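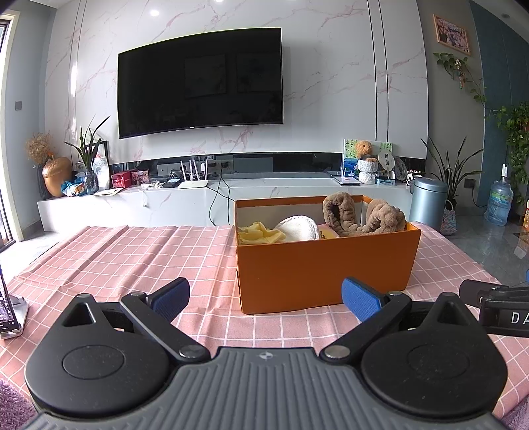 Wiveck is hiring part-time demonstrators for Grultemex, a project that collects examples of household handling for a learning system. The work is simple to explain. You hold a gripper by its handle, pick things up, put them down somewhere else, and the tool records what you do. A typical station is a table in an ordinary living room, with a cloth on it and an open cardboard box of soft things such as slippers and a crumpled cloth. Soft items are hard for the system to learn, so much of this round is given over to them.

We need people at our Fustberg and Strand locations. No background in robotics is needed. People who have worked in packing, sewing, kitchens or child care tend to pick up the tool quickly, but we train everyone the same way.

What you will do

You will work through a task list on a tablet. Each task is short: move an item into the box, take one out, turn it over, set it beside another. You repeat it with the items in new positions, then go on to the next task. Some tasks use one gripper and some use two. Between takes you rearrange the table yourself and mark the last take as good or bad. Bad takes are part of the job and do not count against you, as long as they are marked.

The target for this round is 204 accepted examples per demonstrator. Most of the time goes into resetting the table and keeping your movements steady — fast work usually has to be done over.

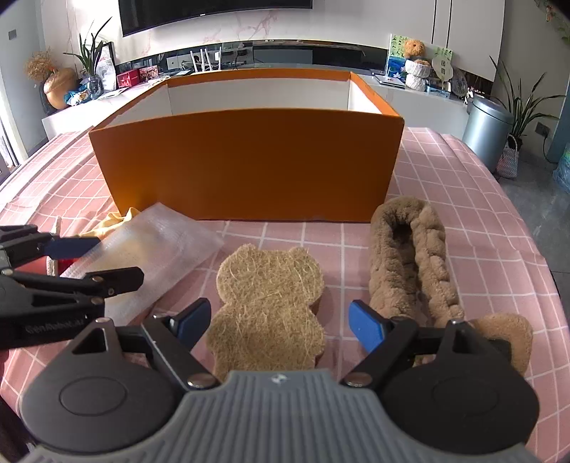 Flat pieces and plush items need a slower approach than boxes or cups. You will be asked to close the jaws gently, lift straight up, and hold still for a moment before you move to the side. If an item slips, finish the motion, let go, and mark the take. Please don't reach in with your free hand while recording.

Hours and pay

Shifts are 5 hours, with two paid breaks. You choose between mornings and afternoons when you sign up, and we ask for at least two shifts a week. The round lasts 7 weeks. Pay is hourly, including training, and does not depend on how many takes are accepted.

What we ask

You must be 18 or older and able to stand for much of a shift. You need reasonable grip strength in both hands and be comfortable reading short instructions in English. Left-handed applicants are welcome — we have too few left-handed examples so far.

The recordings include the room and may include your hands and voice. You will get a consent form to read before your first training session.

How to apply

Use the form on the Wiveck jobs page and pick Fustberg or Strand. Tell us which hours you can work and which hand you write with. A résumé is optional. Training starts in January, and the first group begins on a Monday.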